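Wurnley Technical College
Robot Handling Lab, Unit 3: Rules for simulated runs

These rules apply to all work in the simulator, and again when you move to the real arm in March. Read them before the Wednesday session.

Before a run
Load the Kostthorpe scene file and check the version in the corner of the menu. It should be 3883. Older files have the wrong table height.
Set the speed limit to 185 mm per second. Do not raise it for practice runs.
Write down which object is the target. Everything else on the table counts as an obstacle.

During a run
Keep the wrist view open the whole time. The gripper hides part of the table when it is low, so use the overhead view as well before you close the fingers.
Stop if a finger touches anything other than the target. A touch in the simulator is logged the same way as a touch on the real arm.
You may retry a grasp up to three times. After that, reset the scene.

After a run
Save the log to the Farah folder under your bench number. Logs with no target named will be returned unmarked.

Reading: Medilard lab manual, section 2, on clearance and blocked views. 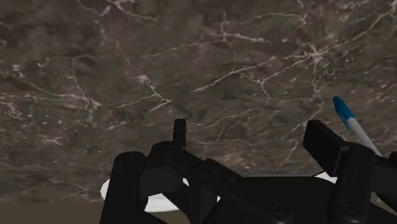

Figure 2. Simulated view close above the gripper, with the plate partly hidden and a blue-capped pen by the right finger.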